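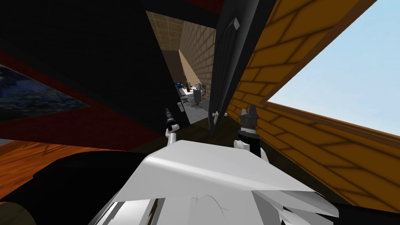 From: Aslı Polat
To: cell-practice list
Date: 2025-03-31
Subject: Re: Re: sim rules draft, gripper checks before we touch hardware

Eetu, quick one between meetings, sorry for the fragments.

Eetu Nieminen wrote:
> Read the draft twice. Two gripes. First, section 2 says the operator
> "should confirm a safe start state" and never says what that is.
> Open or closed? Arms up or parked? At Zilcombe we had people doing
> it three different ways and the logs were useless for comparing.
> Second, do we really want the same rules for sim runs as for the
> real cell? Nothing gets hurt in sim. Feels heavy.
> Also who owns the speed limit number. Not me please.

Fair on the first. Section 2 is mush, I wrote it on a train. Start state should be: both grippers open, nothing held, pose read back from the controller and written in the log. Read back, not assumed from the last run.

On the second I disagree, and so does Rozália. The habits carry over. If someone skips the stop check for 3000 episodes in sim they will skip it on the floor too. Same wording in both places, with one line saying which items need a person at the e-stop.

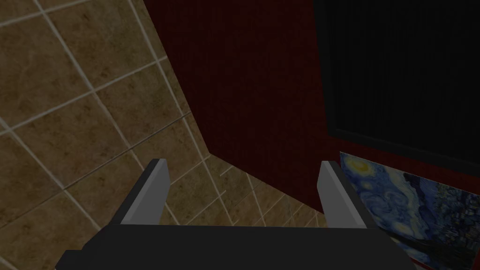
Wrist view matters more than the draft lets on. An operator working only from the wrist loses track of which way is up pretty fast once the arm tilts. So I want a rule that no motion command goes out until the overview and the wrist view are both live. Szabolcs says the Gokimden people already do this, havent seen thier text though. If anyone has it please send.

Speed limit: Aurelio owns it. He doesn't know yet. Hi Aurelio.

Revised items, replace the old section 2 with these:

1. Start state. Grippers open and empty, pose logged, scene version logged. If the scene version is missing the run doesn't count.

2. Views. Overview plus wrist, both live. Frozen view = stop. Don't "just finish the move".

3. Walls and fixed surfaces. Keep-out zones get loaded before the arm is enabled. Walls, windows, anything mounted on a wall. Sim contact with a wall is an incident and gets written up same as on the floor, short form is fine.

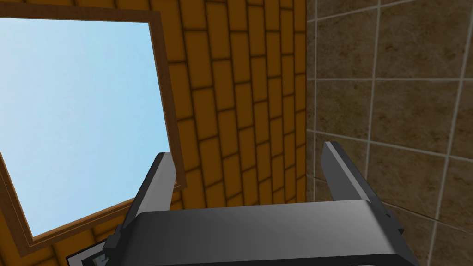
4. Stop check. Once per session, and again after any change of operator. Press it, watch the arm stop, write it down.

5. Logs. Keep for 90 days, longer if there's an incident attached. Ticket 2899 has the argument about disk space, please don't restart it here.

Still open: what happens with two arms when only one faults. Vörös stops both. Zosetti lets the second one finish, which I don't love. I'd say stop both until somebody shows me a reason.

Comments by mid April or I send it as is. Plain text please, the last round came back as 4 attachments and I couldnt open one of them.

Aslı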